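Ticket 1457: Cans stick to the glossy table and trays do not slide
Location: Prukdale, tasting room
Opened by: Vasylyna Levchenko
Status: Solved, under observation
Date opened: October 2024

Summary of the problem

We use the white glossy table in the tasting room for sorting cans before they go to the drinks fridge. The cans come out of the carton, they stand on the table, and then they are put in clear plastic trays. Since the change of cleaning product I have two complaints. The cans hold to the table when you lift them, with a small sticky sound, and they leave a ring. The plastic trays also do not slide any more. You push the tray and it stops suddenly, and the cans inside fall against each other.

I write all what I tried, in the order in which I did it, so that the next person does not need to repeat it.

What I checked first

I thought a can was leaking. This is the usual reason, and in July we had one carton where a can had a very small hole near the bottom and everything under it was sugar. So I took all cans out of the two open cartons and dried each one with a paper towel. Then I stood them on clean paper for 38 minutes (I wanted to do 30, but the phone rang). No wet spots on the paper. I did it again with the cans lying on the side. Also nothing.

Then I looked at the cartons. The cardboard was dry inside and had no stains. The leak idea is closed.

Second check: the table

I wiped one half of the table with warm water only, and left the other half how it was. On the half with water the cans came up easily. On the other half they were still sticky. For me this was already almost the answer, but I wanted to be sure that it was not from old spilled drink.

I went over the sticky half with a white cloth and a little vinegar in water. The cloth did not become pink or brown, it became a little grey and felt like soap between the fingers. Spilled drink would have color, I believe. So it is something from the cleaning.

Third check: the cleaning product

The spray bottle under the sink is now Rara surface shine. Before we had the Jito cleaner, which was finished at the end of summer. On the label of the new one it is written that it leaves a protective layer and must be polished with a dry cloth after. We were not polishing. We sprayed, wiped once with the wet cloth, and went away. After several days the layers come one on top of the other.

I asked Simiyu, our supplier, if the old product is still possible to order. They answered the same afternoon: yes, but delivery takes 11 days. I ordered two bottles.

What I did for the table

1. Took everything off the table, also the trays.
2. Washed the whole surface with warm water and a few drops of dish soap, with a soft sponge. Please do not use the green side of the sponge, the surface scratches and you will see every scratch under the lamps.
3. Wiped with clean water two times and changed the water between.
4. Dried with a microfiber cloth until the cloth did not pull any more.
5. Washed the bottoms of the trays in the same way. I forgot this on my first try, and the trays put the sticky layer back on the clean table. It cost me one hour.
6. Wiped the bottom rim of each can with a damp cloth and let them dry before they came back.

Result after the first cleaning

Cans lift without any sound. Trays slide when empty and also when full. I made a small test with one tray and two cans in it, pushing from the short side, and it goes smoothly. The handle opening at the end of the tray is good for pulling, but do not pull hard, because the cans will tip when it stops.

Comments

Comment from evening shift:
I still see rings on the table when I look from the side. Is it the same problem?

Reply from V. Levchenko:
I checked, and there was no ring which I could feel with the finger. When the red cans stand on this surface they make a soft pink reflection just under them, and from some angles it can look like a spill. Please move the can and look again. If the pink goes away together with the can, it is only the shine. If it stays, wipe it and write here which carton it came from.

Comment from evening shift:
OK, it moves with the can. Sorry for the alarm.

Reply from V. Levchenko:
No problem, it is better to ask. I also wiped that place one time for nothing.

Comment from evening shift:
Do we keep the cans in the tray all the time or only for carrying?

Reply from V. Levchenko:
Only for carrying and for the fridge. While we sort, they can stand free on the table, but with some space to the edge. Check the tab and the lid from above when they are in the tray, it is the easiest moment. A bent tab goes to the side and is not put in the fridge.

Remaining points

The shine product is moved to the upper shelf with a note on it, "not for the can table". It can still be used for the cupboard doors, if somebody polishes after.

One tray has a cloudy place on the bottom that did not go away with soap. I think it is scratched and not dirty. It slides normally, so I leave it in use.

I will check the table again after 7 days. If the cans are sticky again even with water cleaning only, I will open this ticket again and ask for another opinion about the surface itself.

Attachment 1: table in use, red Fanta cans and clear tray 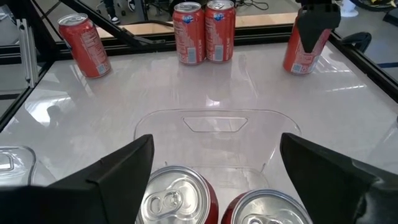 Follow-up after 7 days

Table checked in the morning before the first carton. No sticky feeling, trays slide well. The new bottles are not here yet, so we continue with warm water and the dry cloth. Ticket stays solved.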